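作業ノート 4/11/25
セル名:Huris(ハンドヘルドグリッパ2本、収集台1)
作業:左グリッパの開閉値ずれ、マーカープレート再固定、ケーブル引き回し変更

前回からの持ち越し。左の開閉幅のログが、全閉でもゼロに戻らない。右は正常。Grirkov側の記録ソフトを再起動しても値は同じなので、ソフト起因の線は先に捨てた。

最初に機械側を見た。左の爪を外し、スライド部を清掃。糸くずがレール奥に詰まっていた。布物ばかり扱っているのでここは溜まる。エアで飛ばしてから綿棒で拭き、グリスは足していない。戻して全閉、残り値は減ったがゼロにはならない。

次にエンコーダの原点。設定ファイルの左の原点値が114になっている。7月に爪を交換したときの値のまま更新されていなかった。全閉で取り直して書き換え、保存、再起動。全閉でゼロ、全開で右と同じ値を確認。開閉9回で戻り値のばらつきなし。

原点の取り直しで気づいた点。
爪を強く握り込むとパッドがたわみ、そのぶん値が下に振れる。取り直しは軽く閉じた位置で行う。握り込んだ状態で原点を取ると、薄い布をつまんだときに「開いている」側へずれる。7月の値もこれをやっていた可能性がある。確認はできない。

マーカープレート
左のプレートのねじが緩んでいた。指で押すと首を振る。位置推定が左だけ時々飛ぶのはこれが原因と考えて、ねじロック剤を塗って締め直した。右は緩みなし、触っていない。締めた後に外部校正をやり直し、結果はBermúdezのフォルダに上書きせず別名で保存した。旧値は消さないこと。

ケーブル
左のケーブルは手首の外側を通し、袖に沿わせて下ろす。以前は手首の内側を通していたが、手首を返すとコネクタに力がかかる。右はコイルケーブルで余長があるので現状のまま。フレームに掛けてある束には手を入れていない。束の途中に中継コネクタがあり、引っ張ると抜ける。

実物での確認は黒のバケットハットで行った。天地を返して白い板に置き、左でクラウン側の縁をつまむ。右は開いたまま待機。
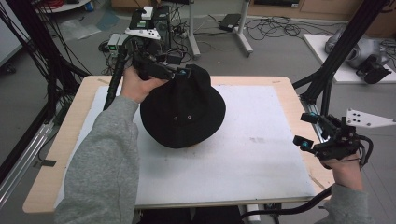
Encarnación Estebanからは、原点を取り直した日以前のデータはどう扱うのか、開閉幅を使う学習に混ぜるなら補正値をかけるのか丸ごと外すのか先に決めてほしい、とのコメント。もっともな指摘で、今のところ未決。値のずれが7月以降一定だったなら差し引きで済む。しかしレールの糸くずの分は日によって違うはずで、単純な差し引きでは合わない。各収録の先頭に全閉の区間が残っていれば、そこから収録ごとに原点を推定できる。残っているかどうかは未確認。結論が出るまで、旧データには「左原点未補正」の札を付けて分けておく。

帽子を使う理由をメモしておく。つばが柔らかく、つまむと布が重なって厚みが変わる。箱物だと爪が面で止まるので、原点のずれが見えにくい。黒い布はグリッパ側カメラの露出にも厳しい。白い板の上に黒い対象を置くと自動露出が板に引っ張られ、布の縫い目が潰れる。

露出はAlloの設定画面で固定値に変更。自動に戻さない。固定にしたあと、クラウンとつばの縫い目が手元カメラで読めることを確認した。読めなくなったらまずレンズの汚れ、次に露出値の順で見る。レンズは乾いた布で拭くだけにする。アルコールは縁の塗装が曇ったことがあるので使わない。

手元カメラの画角も見直した。左右のパッドが両方とも画面に入り、対象がその間に来ること。どちらかのパッドが画面から消えていたら、カメラのブラケットが回っている。ブラケットの止めねじは2本で、片方だけ締めると傾く。交互に締める。

帽子を立てて置き、パッドを両側に開いて寄せた姿勢で見え方を確認する。
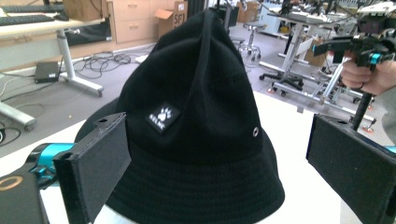 残作業と引き継ぎ

・左原点の再確認。次回の立ち上げ時、収録前に全閉と全開を2回ずつ。ずれていたら値を書き換える前にレールを開けて見る。
・旧データの先頭区間の確認。全閉区間の有無だけ先に調べる。補正の可否はその後。
・爪パッドの予備。表面の摩耗を左右で比較すること。今日は外観だけ見て交換していない。
・板の汚れ。擦れ跡はマーカー検出に影響していないので、清掃は急がない。拭く場合は板を動かさない。動かしたら外部校正からやり直し。
・中継コネクタの抜け止め。結束バンドで仮固定する案はあるが、束ごと引いたときに根元側へ力が移る。クランプをフレームに付けるほうが良さそう。部品は未手配。
・設定ファイルの更新日を、爪を交換した記録と並べて書く欄を作る。今回の原因は交換記録だけがあって原点値の記録がなかったこと。

立ち上げ順は従来どおり。Hurisの電源、グリッパ左、グリッパ右、記録ソフト。左右を逆に挿すとIDが入れ替わり、設定ファイルの原点値も逆に当たる。画面の左右表示だけで判断せず、左を開閉して左の値が動くのを見てから始める。

追記
締め直した左プレートを作業終了時にもう一度押した。動きなし。ロック剤の硬化は明日まで待つ。それまで左を台に伏せて置かないこと。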